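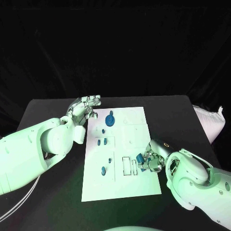 Re: Stirnari: forestay length and mast rake after the change of chainplate pins

From: Arsalan Naqvi
Date: 21/03/2019
To: Stirnari owners' list

I have now been through the older tuning notes and compared them with what we measured on hull 93. Most of it agrees. The part that doesn't is the rake figure, and I think the fault is in the notes and not in the boat.

The Basham tuning sheet gives rake as the distance between a weight hung on the main halyard and the aft face of the mast, taken at the gooseneck. It doesn't say whether the backstay should be on or off. With the backstay fully off and the forestay pinned in the upper hole we get a figure close to the one on the sheet. With enough backstay to take the slack out of the forestay it reads a good deal more. Two owners could follow the same sheet, both carefully, and come away with different rigs.

My suggestion is that we all measure as follows and state it when posting numbers here:

Boat afloat, in trim, nobody aboard forward of the mast. Anchor and chain in their usual place.

Backstay off completely, meaning slack enough to move by hand.

Cap shrouds at their normal dock setting. Lowers hand tight.

Boom off the mast or held up clear of the halyard.

Weight on the main halyard, hanging in a bucket of water to stop it swinging. Read to the aft face of the mast at the top of the black band and not at the gooseneck itself, as there are at least two patterns of gooseneck fitting in the class.

On hull 93, done in this way, I would now move the forestay to give 80 mm more rake than last season. We were carrying too little weather helm in light air and the helmsman was over-steering for want of any feel. In a breeze the extra rake can be dealt with by easing the traveller sooner. If that proves wrong I will put it back and say so.

On shroud tension, I don't trust the reading from the Floker gauge as an absolute value. Ours was checked against a load cell at the sailmaker's, and it read low at the upper end of the scale. It is repeatable, so it will do for getting back to a known setting, but please don't copy my numbers to your own boat without checking. For the record the cap shrouds are at 251 kg by the load cell at the dock. That is for the standard 1x19 wire. Anyone with rod will need to start from scratch.

Pins. The replacement chainplate pins from Sánchez are a slightly looser fit than the originals. I would not race on them offshore until the clearance has been looked at. Ours moved enough to hear when the boat was rolling at the mooring. The holes themselves are round and showed no cracking under dye. The old pins had a step worn into them where the toggle bears, which you can feel with a fingernail. They had done 1000 miles since last being drawn, by the log, nearly all of it upwind (or so it felt).

I would also replace split pins every time a clevis pin is drawn. Reusing them saves very little.

One more point, on mast butt position. Moving the butt aft flattens the lower part of the mainsail and will also change the rake reading slightly, so set the butt first and leave it. If your butt is held by wedges, mark them. Ours had been put back in the wrong order at some stage and the mast was standing off centre by enough to show in the shroud readings from side to side.

The earlier message follows, with my answers below it.

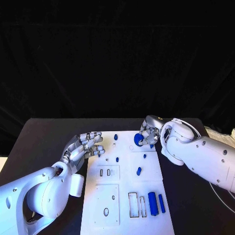

Rosaura Urrego wrote:

> We have been slow upwind against the other boats since the rig went
> back in, mainly on port tack. The forestay is in the same hole as
> before and the turnbuckles were taped before unstepping, so I had
> assumed nothing had changed. Is the Basham rake figure taken with the
> backstay on? And does anyone know whether the lowers should go slack
> to leeward in a moderate breeze?

Backstay: see above. I would take it off.

Lowers: just slack to leeward is right, provided the mast is straight sideways when you sight up the track. If the middle sags to leeward, take up the lowers a turn at a time on both sides.

Port tack only: check that the masthead is central before touching anything else. Run the main halyard to the same point on each rail, using the chainplates as the reference. Tape on the turnbuckles tells you only that they went back where they were, and if the butt has moved the old marks are no use.

Rhiannon Powell has asked for settings from any boat using the newer headsail with the longer luff. I have none to offer. If you do, please send them to the list with the measuring method given, and before June if possible, as she would like to revise the sheet ahead of the coastal race.

Arsalan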